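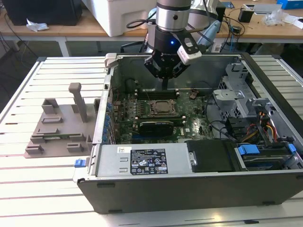 Skip to content
Home | Features | Workshop | Back Issues | Subscribe

What is the hardest part of getting a robot arm to work inside a computer?

Knowing where things are, to better than the width of a fingertip, after the computer has been moved. The motion itself is mostly a solved problem. The software that decides where the motion should end is where the months go.

Wumpini Darko has spent most of her working time on that second part. She leads the planning software at Bosstead, a small firm that writes control code for repair and teardown work on desktop machines and servers. The product is called Tiltellow, and the current version is the second complete rewrite.

The first version kept a list of taught positions. Someone drove the arm to each spot by hand, saved it, and the program played the list back. "It was fine until you put in a different case," Darko says. "Then you taught it all over again."

Tiltellow keeps a board model instead. The memory slots, the CPU socket and the power supply are stored relative to each other, and the cameras are used to find where the whole board sits on the table. A camera carried at the gripper takes a close view before each approach, and the planner corrects the last stretch of the path from that. 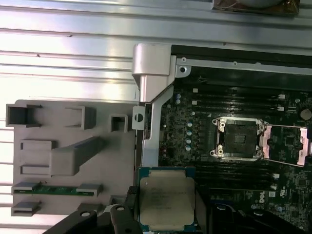
The correction step is called Issahaku in the code, after the street where the firm had its first office. It does a small job. It takes the planned position of a part, compares it with the position found in the camera view, and decides whether the difference is small enough to fix on the way down. If it is too big, the arm backs off and looks again from higher up. There are 22 settings for this, and Darko would like fewer.

Memory modules and processors need different treatment. A module goes in along one line and takes a firm push. A processor has to be set down flat in an open socket with no push at all, and the planner has to know that the retention frame is open and which way it swings. Early on, the path checker treated the frame as if it were always closed. It would happily approve a route straight through the space where the open frame was.

Selorm Mensah, who handles perception, says shiny metal still causes the most trouble. The worktable is aluminum and so is much of what gets handled. Bright light washes out edges that the software relies on. His answer was to score every edge by how steady it stays between views and to drop the weak ones. He built a test set of 2,016 views for this, sorted by hand, and 494 of them are there only because of glare.

Everything is logged with a tool called Tadateck, also written in-house. It lines up the camera views, the gripper opening and the planned path on one timeline, so an engineer can step back to the point where the plan and the real position parted. Darko says she uses it more than any other program on her computer – more than email, some weeks. 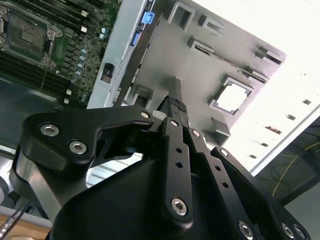 The gripper beside an open chassis, with the motherboard at left.

The next release, planned for March, will let the planner put off a decision. At present it picks a full order of steps before the arm moves. If a step fails, the entire order is thrown out and worked out again, even the parts that were still good. The new version keeps the good parts. Mensah is testing it on memory swaps first, with processors to follow once the socket model is finished.

32 shares | 7 comments

Get new features by email. Enter your address to sign up for our newsletter.

This site uses cookies. By continuing to browse you agree to our use of cookies. Accept | Settings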